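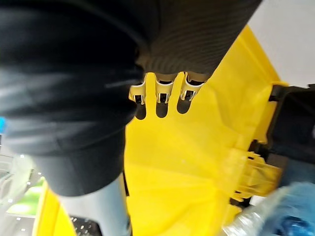 Pick the hand last

Most people who set out to compare robot hands start with the hands. They line up the spec sheets, look at finger count and grip force, buy two or three, and then go looking for something to pick up. I have done this myself and I think it is the wrong order. The job should come first, then the camera, then the arm, and the hand at the end.

I spent a good part of last year on a comparison for Jatitz, a small company that packs repair kits. They had a two-finger gripper from Hellström on one station and wanted to know whether a multi-finger hand, the Brelar, would do better. The Brelar costs a good deal more. It also has joints in places where the Hellström has a flat plate, and that was the whole sales argument: more joints, more kinds of grasp.

We ran 900 picks with each. The two-finger gripper got 783 of them on the first try. The Brelar got 491. If you stop there, the decision is easy, and the people paying for the test were ready to stop there.

I wasn't, and I still think I was right. The software choosing the grasps had been tuned on the two-finger gripper for most of a year. It looked for two parallel sides and closed on them. When we put the Brelar on, it went on looking for two parallel sides, and the extra finger came along for the ride. What we had measured was how well a complicated hand can imitate a simple one. The answer was not very well, and I could have guessed that without 900 picks.

So we did the thing I should have insisted on at the start. Tianyou Ding, who wrote most of the controller, sorted the failed picks by what had gone wrong and ignored which hand was on the arm. The biggest group had nothing to do with fingers. The wrist camera looks down past the fingers, and when the hand is close to a part, the hand is most of what the camera sees. A shiny bag next to a hard plastic case is difficult enough with a clear view. With a sleeve and a row of knuckles covering half of it, the controller was working from whatever it had seen a moment earlier.

Moving the camera out by 15 millimeters and tilting it inward helped both hands. It cost us a bracket and an afternoon of calibration. No hand on the market would have given us that improvement, and we would never have found it by comparing totals.

Ravindra Mathur, who ran the floor tests, disagrees with me on the larger point. His view is that a customer buys a working station, and if the better hand needs a year of tuning before it wins, then for that customer it is not the better hand. I take this seriously. The tuning is a real cost and the sales literature leaves it out. But the tuning on the simple gripper was also a real cost. It had just been paid already, and so it didn't show up in the comparison.

There is a fair way to do this, though it is slow. Give each hand the same number of hours with the same engineer before anything is scored. Write those hours down and publish them next to the pick rate. Keep the failures, with the camera footage, and let someone who doesn't know the prices sort them. Cultgate does something close to this for its arms, and their reports are dull to read and very useful.

Jatitz kept the two-finger gripper. For their parts, this year, I would have made the same choice. I only object to the line in their summary that says multi-finger hands were evaluated and found unsuitable. One hand was tried with another hand's software, under a camera that couldn't see past it — and that line will be quoted in purchasing meetings long after the bracket has been forgotten.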